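Incidencia: el curso de reeducación vial no figura como completado
Producto: Zanness, portal de formación para conductores
Estado: abierta (otra vez)
Prioridad: media, según ustedes

Martes, 09:14
Hice el curso por exceso de velocidad entero, cuatro horas, cámara encendida, en la convocatoria de Havcombe. El portal dice que asistí 113 minutos y que me falta el resto. Me pide pagar una segunda plaza. Adjunto el correo de bienvenida y el de despedida, que llegaron con cuatro horas de diferencia.
Siu-fong Ko

09:31, respuesta automática
Gracias por su paciencia. Hay 71 consultas delante de la suya.

11:02, soporte de primer nivel
Hola, Siu-fong: ¿ha probado a borrar las cookies y volver a entrar?

11:20
He borrado las cookies. Ahora el portal tampoco sabe quién soy, pero sigue sabiendo que debo el curso.

12:45, soporte de segundo nivel
Revisado el registro de conexión. La sesión se corta en el minuto 113, justo al volver de la pausa. El módulo Tseng, que lleva el control de asistencia, abre una sesión nueva si el alumno tarda más de 30 segundos en pulsar "Sigo aquí". La segunda sesión existe, a nombre de "Invitado".

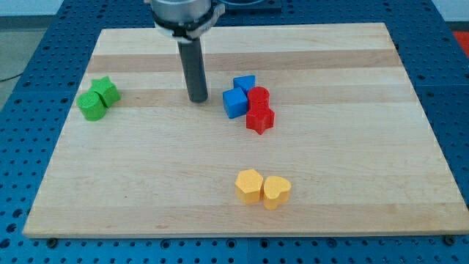
Pasos realizados

1. Localizada la sesión de "Invitado". Misma dirección IP, misma matrícula introducida en el ejercicio de distancia de frenado.
2. Fusión manual de las dos sesiones. Error: "El invitado no ha cometido ninguna infracción". Enhorabuena al invitado.
3. Asignada una infracción provisional al invitado. Fusión correcta.
4. Reenvío del certificado a Ikenby, que lo traslada a la autoridad. Rechazado: la infracción figura ahora dos veces.

15:10
Para que me quede claro: entré esta mañana con una multa y salgo con dos. ¿El plazo sigue corriendo mientras tanto?

15:38, soporte de segundo nivel
El plazo queda congelado desde la apertura de la incidencia. La infracción duplicada se ha retirado a mano y el certificado vuelve a estar en cola. El proceso nocturno admite 2,000 expedientes y el suyo entra en el de hoy.

15:52
De acuerdo. No cierren esto hasta que vea el certificado, por favor.

16:00, mensaje automático
Su incidencia ha sido cerrada. ¿Cómo valoraría nuestra atención?

16:01
Reabierta.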